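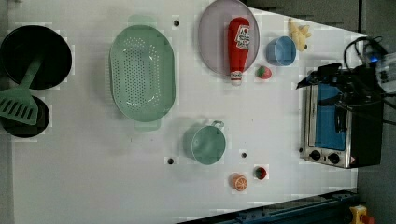 Progress report to the Vukside Fund: the play kitchen strand

The play kitchen strand of the Skidness toy library entered its second half in January, and this report covers the work done since the interim payment was received. The period was given over mainly to sorting, checking and re-boxing the donated stock so that sets can be lent as complete units. Items are laid out on a white table before a set is made up. A typical mix includes black pans, a pale green slotted spatula, a mint-green colander and a small amount of play food, among it a strawberry and a red ketchup bottle. Soft toys also find their way in with the cookware, as the little yellow one has done, and are passed to the soft toy shelf once the set has been agreed.

1. Stock and sorting

The Fund's grant was awarded on the basis that 40 play kitchen sets would be available for loan by the end of the project. At the close of this period 18 sets have been completed, labelled and entered in the lending register. The donated stock amounts to 300 pieces, all of which have now been through the first sort. Pieces with cracks, sharp edges or loose parts were withdrawn at that stage and will not be lent.

Each set is built to the same pattern: cookware, one or more utensils, a plate or bowl, and play food. Colours are not matched. The original proposal suggested that sets should be grouped by colour, but this slowed the work considerably and families visiting the Midtbø branch expressed no preference. We therefore ask the Fund to note that this part of the proposal has been dropped, with no effect on the budget.

Play food remains the weakest area. Small fruit and vegetables are easily lost, and several donations arrived with cookware only. Bottles and jars are in better supply. A further appeal for play food will be made through the Midtbø newsletter.

2. Safety and cleaning

A written cleaning procedure has been in use throughout the period. Hard plastic pieces are washed in warm water and washing-up liquid, rinsed and left on racks overnight. Soft toys are washed separately at the temperature given on their labels. Anything with a metal part, such as a wire handle on a saucepan, is dried by hand with a cloth and the fixing is checked before the piece goes back on the shelf.

Small items are tested against the choke gauge supplied by Nalteck. Those that fail are kept out of the sets offered to families with children under three and are placed in sets marked for older children. The marking is carried on both the box lid and the register entry.

3. Lending

Lending from Skidness began on a trial basis with six families. Loans run for three weeks and may be renewed once. All six sets were returned within the loan period. One came back without its lid and another was short of a spoon, which was handed in the following Sunday. No charge was made in either case.

Comments from families were favourable as regards the range of items. Two families asked for larger pans and bowls, on the grounds that their children preferred to stir and pour with several items in use at once. One family found the box awkward to carry on the bus. A drawstring bag is being tested as an alternative for the smaller sets.

4. Premises and storage

The sorting room at Skidness is adequate for present needs, although shelf space will become tight as the remaining sets are completed. Midtbø has offered one cupboard, which will take the sets intended for lending there. Shelving costs were included in the approved budget and no additional funds are requested.

5. Expenditure

Spending is in line with the approved budget. The main costs in the period were storage boxes, labels, cleaning materials and the gauge. There has been a small underspend on transport, as most donations were delivered to the door. With the Fund's agreement, we propose to move this sum to the purchase of play food should the newsletter appeal fall short.

6. Work planned for the next period

The remaining 22 sets are to be made up from sorted stock. Lending will open at Midtbø once the cupboard has been fitted with a lock. The register will be checked against the shelves before the final report is prepared, and a copy of the completed register will be attached to that report together with the receipts.

The Fund's written decision on the transport underspend is requested before the next claim is submitted.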